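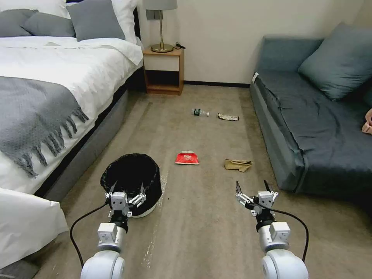
10월, 오전. Brikdale 침실, 쓰레기 줍기 과제

어제 밤새 돌린 Lagman 체크포인트를 올렸다. 결과부터 적으면, 좋다! 꽤 많이 좋다. 통 기준 좌표(이하 통 프레임)로 바꾼 보람이 있다. 지난주까지만 해도 오른팔이 봉지를 잘 집어 놓고 통 바로 옆 카펫에 얌전히 내려놓는 꼴을 계속 봤는데, 오늘 오전에는 그 장면이 확 줄었다.

뭘 바꿨는지부터 정리. 나중에 나도 헷갈릴 테니까.

기존 Zevero 설정에서는 두 팔의 행동을 전부 로봇 몸통 좌표로 예측했다. 팔 하나로 책상 위에서 할 때는 그걸로 충분했다. 그런데 이 과제는 왼팔이 통을 잡고 기울이거나 끌어오고, 오른팔이 바닥의 물건을 집어 와서 넣는다. 왼팔이 통을 어디에 두느냐에 따라 오른팔의 목표가 매번 달라진다. 모델이 학습 때 자주 본 위치로 손이 가 버리면 통이 한 뼘만 옮겨져 있어도 빗나간다. 로그를 겹쳐 그려 보면 놓는 위치가 학습 데이터의 평균 근처로 몰려 있는 게 눈에 보일 정도였다.

Lagman에서는 오른팔 행동을 두 구간으로 나눴다.

1) 집으러 갈 때: 지금 손 자세 기준의 상대 변위.
2) 넣으러 갈 때: 왼손 그리퍼 끝에 붙인 좌표 기준의 상대 변위. 통을 잡고 있으면 이 좌표가 사실상 통 테두리에 붙어 다닌다.

구간 전환은 모델이 직접 출력하는 값 하나로 처리한다. 처음에는 오른손 그리퍼 폭만 보고 전환했는데, 납작한 포장지를 집으면 거의 다 닫힌 상태라 빈손과 구분이 안 됐다. 전환값을 따로 예측하게 하니까 이 문제는 깔끔하게 없어졌다. 시연 데이터에 라벨 붙이는 게 귀찮긴 했지만, Rukden 뷰어에 단축키를 만들어 두니 에피소드 하나에 키 두 번이면 끝난다(이거 만든 게 이번 달에 제일 잘한 일 같다).

학습 데이터는 시연 600개. 새로 모은 건 없고 Zevero 때 쓴 것 그대로다. 비교를 공정하게 하려고 일부러 손대지 않았다. 바뀐 건 행동 표현과 전환값, 그리고 청크 길이뿐이다.

청크 길이 메모. 한 번에 예측하는 길이는 최대 28스텝까지 허용했고, 구간이 바뀌면 거기서 잘라 다시 추론한다. 길게 두면 동작이 부드러워서 보기 좋은데 전환 직후에 옛날 좌표로 예측한 꼬리가 남는다. 이 꼬리를 그냥 실행하면 손이 엉뚱한 쪽으로 휙 간다. 자르는 코드를 넣기 전에 한 번 소파 쪽으로 손이 날아가서 정지 버튼을 눌렀다. 자르고 나서는 그런 일 없음.

장소를 Brikdale로 고른 이유도 적어 둔다. 침대와 소파 사이 통로가 좁아서 팔이 움직일 여유가 별로 없고, 카펫이라 물건이 바닥에 살짝 파묻힌다. 실험실 고무 매트에서는 잘 집히던 포장지가 카펫에서는 손끝이 결에 걸려 밀리기도 한다. 쉬운 곳에서 잘되는 것보다 이런 데서 잘되는 걸 보고 싶었다.

용기 쪽도 두 종류로 나눠서 봤다. 모양이 잡힌 통이 하나, 그리고 바닥에 놓으면 주저앉는 봉투가 하나. 봉투는 시연에 많이 들어 있지 않아서 큰 기대 없이 넣은 조건이다. 통 프레임이 정말 말이 되는 표현이라면 입구를 잡고 있는 동안은 용기가 뭐든 비슷하게 동작해야 한다, 이게 확인하고 싶은 부분이었다.
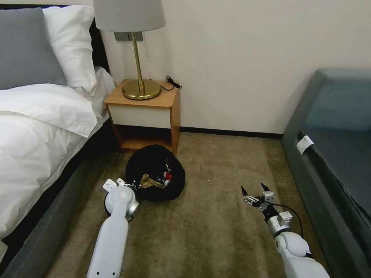

봉투 조건. 왼손은 봉투 입구 왼쪽 가장자리 쪽, 오른손은 벌린 상태. 입구 안으로 갈색 종이와 빨강·흰색 작은 물건이 보인다.

봉투 조건 소감. 생각보다 훨씬 잘 따라간다. 왼손이 입구를 물고만 있으면 오른손은 그 옆으로 정확히 온다. 봉투가 기울어도 좌표가 같이 기우니까 진입 각도까지 따라가는데, 이건 볼 때마다 신난다. 몸통 좌표에서는 이런 걸 배우게 하려면 기울기별로 시연을 따로 모아야 했을 거다.

약한 부분도 분명하다. 왼손이 입구를 아직 안 잡은 상태에서 전환값이 먼저 켜지면 기준 좌표가 허공에 떠 있는 셈이라 놓는 위치가 의미가 없어진다. 그리고 봉투 입구가 오므라들면 왼손 기준으로는 맞는 위치인데 실제 입구는 다른 데 있다. 손끝 하나로 용기 전체를 대표하게 한 대가다. 단단한 통에서는 문제가 안 되고 흐물흐물한 용기에서만 드러난다.

평가는 롤아웃 90회로 잡았다. 한 번 시작할 때마다 바닥 물건 배치를 다시 하고, 통 위치도 바꾼다. 배치표는 미리 만들어 두고 Zevero와 Lagman이 같은 표를 쓴다. 성공 기준은 바닥의 물건을 전부 넣고 두 팔이 물러난 상태. 하나라도 바닥에 남으면 실패, 넣다가 통을 넘어뜨려도 실패. 넣었다가 튕겨 나온 것도 다시 주워 넣으면 성공으로 친다. 재시도는 막지 않았다.

점심 전까지 Lagman 쪽은 다 돌렸다. 90회 중 실패 9회! 배치표를 꽤 심술궂게 짰다고 생각했는데 이 정도면 기대 이상이다. Zevero는 오후에 같은 표로 돌리고 나서 비교를 적기로 하고, 지금은 실패만 먼저 본다.

실패를 다시 재생해 보니 성격이 몇 갈래로 나뉜다. 제일 눈에 띄는 건 파지 실패로, 납작하게 누운 봉지를 집다가 손끝이 위로 미끄러지는 경우다. 이때 모델은 재시도를 하긴 하는데 같은 자리를 같은 높이로 다시 집는다. 카펫 높이를 시각으로만 추정하니까 조금 높게 잡으면 계속 높게 잡는다. 다음은 물병. 병은 둥글어서 한쪽 손끝이 먼저 닿으면 굴러간다. 굴러가면 쫓아가는데 벽 쪽으로 밀려나면 팔이 닿지 않는다. 정책 탓이라고만 하기는 어렵고 베이스가 한 걸음 들어가 주면 풀릴 문제다. 나머지는 전환값이 너무 일찍 켜진 경우로, 내가 제일 고치고 싶은 것도 이쪽이다.

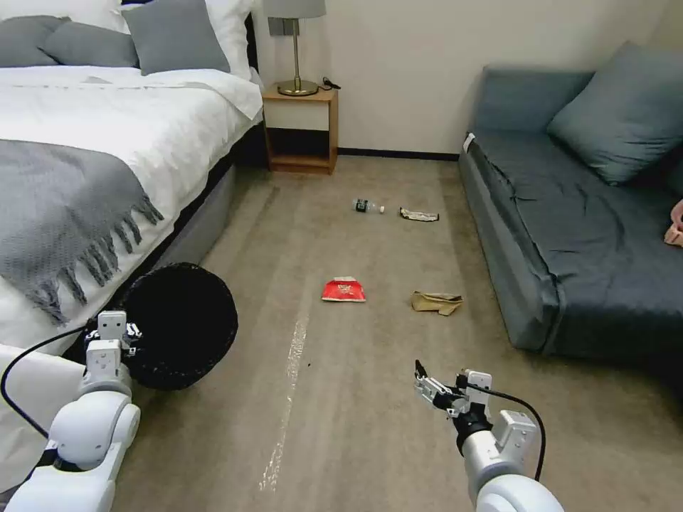 전환이 일찍 켜지는 에피소드를 골라 라벨을 확인했더니 원인 후보가 나왔다. 시연할 때 숙련된 조작자는 오른손이 물건에 닿기도 전에 왼손으로 통을 먼저 기울인다. 준비 동작이 겹치는 것이다. 라벨은 오른손이 물건을 든 시점부터 2구간으로 찍었는데, 모델 입장에서는 왼손이 통을 기울이는 장면이 그 전환과 너무 강하게 붙어 있다. 그래서 왼손이 통을 기울이면 오른손이 비었는데도 넣으러 가려고 한다. 알고 나니 당연한 얘기라 좀 허탈하면서도 재미있다.

고치는 방법은 두 가지를 생각 중.

첫째, 전환값 학습에서 왼팔 관절 입력을 무작위로 가린다. 오른쪽 손목 카메라와 오른손 상태를 더 보게 하려는 것. 구현은 금방이다.

둘째, 전환을 되돌릴 수 있게 한다. 지금은 한 번 2구간으로 가면 그리퍼를 열 때까지 못 돌아온다. 빈손인 걸 알았을 때 1구간으로 돌아가게만 해도 이번 실패 중 여럿은 살았을 것 같다. 다만 경계에서 왔다 갔다 떨 수 있으니 히스테리시스를 넣어야 한다.

첫째부터 해 본다. 둘째는 추론 코드까지 건드려야 해서 따로 브랜치를 판다.

오후, Zevero 비교 시작

같은 배치표로 기존 모델을 돌리는 중. 아직 표를 다 못 채웠으니 숫자는 적지 않는다. 앞부분만 봐도 차이는 뚜렷하다. 통이 시연에서 자주 있던 자리에 있으면 Zevero도 잘한다. 집는 동작 자체는 두 모델이 비슷하고, 어떤 배치에서는 Zevero가 더 시원시원하게 집는다. 갈리는 건 통을 옮겨 놓은 배치다. 물건을 잘 들고 와서는 예전 자리 위에서 손을 연다. 바로 앞에 통이 있는데도!

재미있는 관찰 하나. Zevero는 왼팔이 통을 움직이는 정도도 시연 평균에 가깝게 맞추려고 한다. 그러니까 오른팔이 통을 따라가는 대신 왼팔이 통을 오른팔의 익숙한 자리로 끌어다 주는 식으로 해결할 때가 있다. 의도한 건 아니지만 나름 양팔 협조라서 보고 있으면 웃음이 난다. 통로가 넓은 데서는 이 방법으로도 버텼을 거다. 여기는 침대 프레임이 가까워서 끌어올 자리가 모자란다.

캘리브레이션 점검도 했다. 통 프레임은 두 팔 사이의 상대 자세를 그대로 쓰니까 좌우 베이스 사이 변환이 틀어지면 바로 오차로 나온다. 두 손끝을 서로 맞대는 점검을 오전 시작 전과 점심 뒤에 한 번씩 했고, 둘 다 괜찮았다. 이 점검은 앞으로 매번 하는 걸로. 몸통 좌표만 쓸 때는 조금 틀어져도 학습이 알아서 흡수해 줬는데 이제는 그렇게 봐주지 않는다.

케이블 얘기도 한 줄. 오른 손목을 안쪽으로 많이 돌린 자세에서 케이블 고리가 팽팽해진다. 지금 배치에서는 문제없는데 소파 밑동에 붙은 물건을 집을 때 여유가 적다. 고리를 조금 더 길게 잡고 다시 묶을 것.
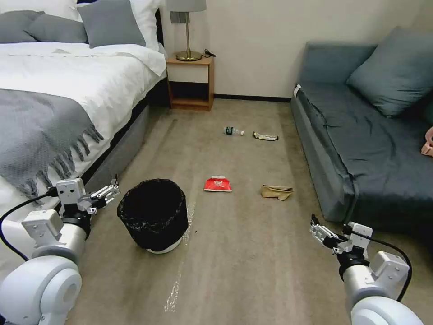
왼손이 통을 놓고 있을 때는 통 프레임을 어떻게 정의하나?

왼손 그리퍼 끝 좌표를 그대로 쓴다. 잡고 있든 아니든 정의는 같다. 손이 통 옆에 가만히 있는 동안에는 통과의 상대 위치가 변하지 않고, 모델은 머리 카메라로 그 간격을 보고 보정한다. 문제가 되는 건 왼손이 통에서 멀리 떨어진 상태로 2구간에 들어갈 때다. 그 경우에는 보정해야 할 거리가 학습 범위를 벗어나서 정확도가 떨어진다. 통 자체의 자세를 추정해서 쓰는 버전도 생각해 봤는데, 검은 비닐을 씌우면 테두리 추정이 많이 흔들려서 지금은 손끝 쪽이 낫다고 본다.

저녁 메모

Zevero 롤아웃은 남은 배치를 이어서 돌리면 된다. 배치표에서 끝낸 줄은 Rukden에 표시해 뒀으니 누가 이어받아도 된다. 시작 전에 손끝 맞대기 점검 잊지 말 것. 체크포인트는 지난번 보고에 쓴 것과 같은 걸로, 새로 받은 걸 올리면 안 된다.

할 일
- 왼팔 입력 가리기 넣고 전환값만 재학습
- 전환 되돌리기 브랜치, 히스테리시스 값은 로그 보고 결정
- 납작한 봉지 재시도할 때 접근 높이를 조금씩 낮추는 실험
- 봉투 조건 시연 추가. 입구가 오므라든 상태로 시작하는 것 위주로
- 오른팔 케이블 다시 묶기
- 실패 재생본에 갈래별 태그 달기

가리기 학습은 방금 걸어 놨다. 손실 곡선 초반은 얌전하다. 내일 아침에 전환 시점 그래프부터 열어 볼 생각인데 벌써 궁금하다.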